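# Pirnham DNS Filter, small office edition

The Pirnham is a small box that answers DNS lookups for every device on your network. It sits between your router and the outside resolver, encrypts the queries it sends out, and refuses names on the lists you choose. It is sold by Clurkby and supported from our own help desk.

Page last revised 2023-02-12.

## What it does

Your computers and phones ask the Pirnham for an address. If the answer is in its cache, it replies right away. If not, it sends the question over DNS-over-TLS or DNS-over-HTTPS, depending on which you pick in the settings. Plain DNS on port 53 is only used inside your own network.

The filter lists are updated every night. You can add your own names to block or allow, one per line, or paste in a longer list as plain text. Changes take effect when you press Save, with no restart.

Logging is off when the unit ships. If you turn it on, entries are kept for 14 days and then deleted. Nothing is sent to us.

## Where to put it

Any dry indoor spot with a network cable and a power outlet will do. The unit has no fan. Leave some open space on both sides and don't stack other gear on top of it.
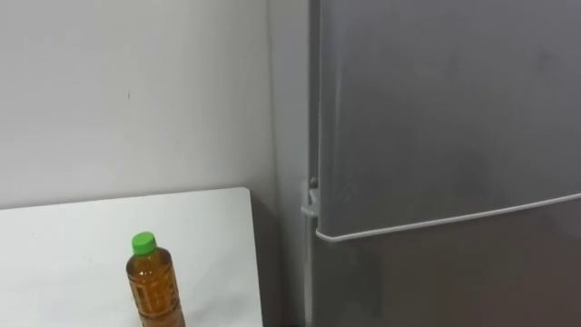
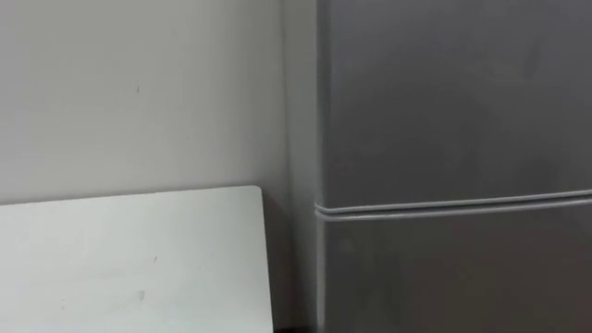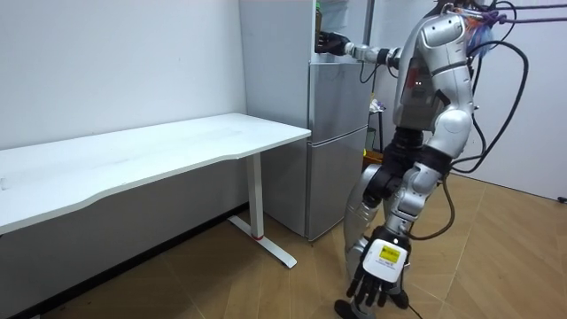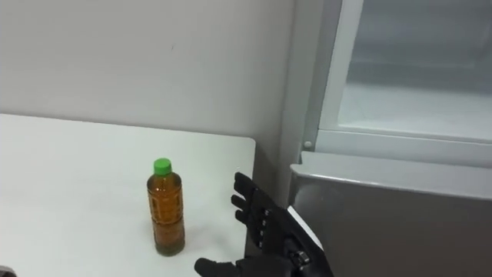

The unit has no Wi-Fi of its own, so signal strength is not a concern. It does need a wired link to the router or to a switch connected to it. A short patch cable is in the box.

## Setup

1. Connect the cable and the power supply.
2. Wait for the status light to stay green.
3. Open the address printed on the base label in a browser.
4. Set an admin password. The page won't let you continue without one.
5. In your router, enter the Pirnham as the only DNS server handed out by DHCP.

Devices that were already connected keep their old setting until their lease renews. Turning Wi-Fi off and on again is usually enough. Some browsers use their own encrypted resolver and will bypass the unit. Check the browser's network or privacy settings if a blocked name still loads.

## Specifications

| Item | Small office edition |
|---|---|
| Devices supported | up to 800 |
| Network ports | 1 gigabit Ethernet |
| Upstream protocols | DNS-over-TLS, DNS-over-HTTPS |
| DNSSEC validation | yes, on by default |
| Custom list profiles | 20 |
| Power | USB-C, supply included |
| Warranty | 5 years |

## Compatibility

Works with any router that lets you change the DNS server in its DHCP settings. Visser routers need firmware from November or later; older versions quietly put their own address back after a reboot. If you run Dultia for remote access, add its internal domain under Local Names so those lookups stay on your network.

IPv6 is supported. If your router announces its own IPv6 resolver, turn that off or point it at the Pirnham too, or part of your traffic will go around the filter.

## In the box

- Pirnham unit
- USB-C power supply
- Patch cable
- Printed quick start sheet

The wall bracket is sold separately and fits both the home and small office editions. Spare power supplies are listed under Parts.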